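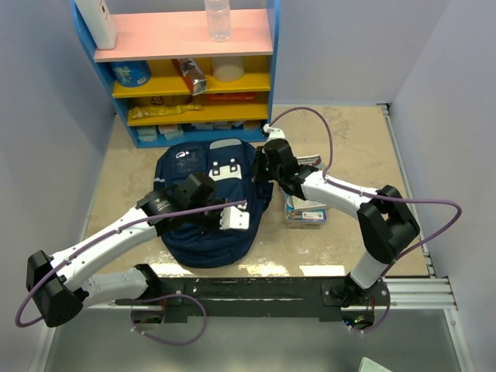

ケープタウン、9月

Ikero利用者MLの皆さま

Steynです。取り急ぎ。
カレンダー同期の件、手元で試した結果です。

Vusumuzi Matlala さん wrote:
> Ikeroを3に上げてから、共有カレンダーの予定が
> 二重に出るようになりました。招待メールから
> 登録したものだけのようです。手で入れた予定は
> 問題なし。同じ症状の方いますか。
> ちなみに当方、重複が217件あります…

同じ症状出ました。うちはCanenineのアドレス帳と連携させてる環境です。

原因はたぶん同期間隔。初期値が5分で、招待の返信を処理し終わる前に次の同期が走ってしまう模様。設定→同期→詳細で間隔を30分にしたら、新しい重複は止まりました。

すでに出来た重複は自動では消えなません。一覧を「作成元」で並べ替えて、空欄のほうを削除。逆を消すと主催者に欠席の返信が飛ぶので注意。私は一回やりました、すみません>Nel班の方々

あと、予定が3000件を超えてるカレンダーは並べ替えが途中で固まります。年ごとに書き出して分けてからのほうが早いです。

Rorkance経由で同期してる人は設定画面が違うはず。そっちは未確認。わかる方フォローお願いします。

Matlalaさん、消す前にバックアップだけは取ってくださいね。書き出しはics形式で大丈夫でした。リマインダの時刻は落ちるみたいなので、そこは手で入れ直しになるかと思います。

これから会議なので返信は夕方移行になります。

Oratile Steyn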